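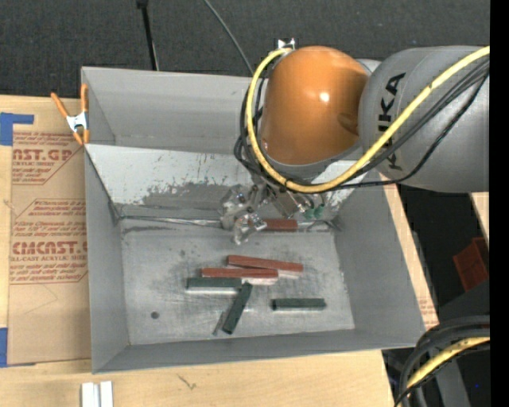
Grey metal bin, paint-splattered back wall, scuffs and all.

Okay, thread time. I've been putting off writing about our move out of the old shared workshop and into the unit at Veddale, and a few of you have asked how we're affording it. Short version: barely. Long version below, get a cuppa.

First thing, the rent. We pay $640 a month for our corner, which sounded like a bargain until I read the lease properly (at the kitchen table, at night, with a highlighter running out). Power is extra. Bins are extra. Parking is extra, unless you get in before 7, and I have never in my life got in before 7.

If you're looking at a shared lease, ask for a whole year of power bills. One month tells you nothing! We were shown December, when half the building was shut for Christmas and the meter was basically asleep. I looked at that bill and thought, beauty, we can run the heater.

We could not run the heater.

Second thing: make-good clauses. I'd never heard of one. It means you have to hand the place back the way you found it, and "the way you found it" is whatever the paperwork says. Ours said "clean painted walls throughout". The walls were not clean and a fair bit of them wasn't painted. I took photos of every corner before we carried in a single box and emailed the lot to Fustov, who manage the building. They replied with a thumbs up. I'm keeping that thumbs up forever.

Third: insurance. Got quotes from three places and the cheapest one didn't cover tools left overnight, so what exactly is it for? Went with Dafis in the end. Dearer, but the person on the phone let me read the whole list of exclusions out loud and answered every one of them without sighing.

Sharing with other tenants has been mostly lovely. There are 11 of us on the one kitchen roster. The fridge is a whole other thread. Please label your oat milk.

Something I'd do differently: get the noise hours in writing. We all agreed "nothing loud after tea", and then found out that for some people tea is at half past five and for others it's closer to eight. It's 6 now. It's on the whiteboard in red and everyone's happier.

Also the storage cage. It's included in the lease but you have to ask for the key, and we went weeks stepping over our own offcuts before I found that out from the bloke who does the lift. Ask for a list of every key that exists.

Would I do it again? Yeah, I reckon so. The light's good in the mornings, the loading dock is a dream after years of carrying ply up a staircase, and there's a bakery on the corner doing a very decent sausage roll. If you've got lease questions chuck them in the replies, I'll get to them after I've rung about the power bill again.

More from this account
How I price a small job (thread)
Flomard shelving: two years on
The great kettle debate, part two
What I pack for market days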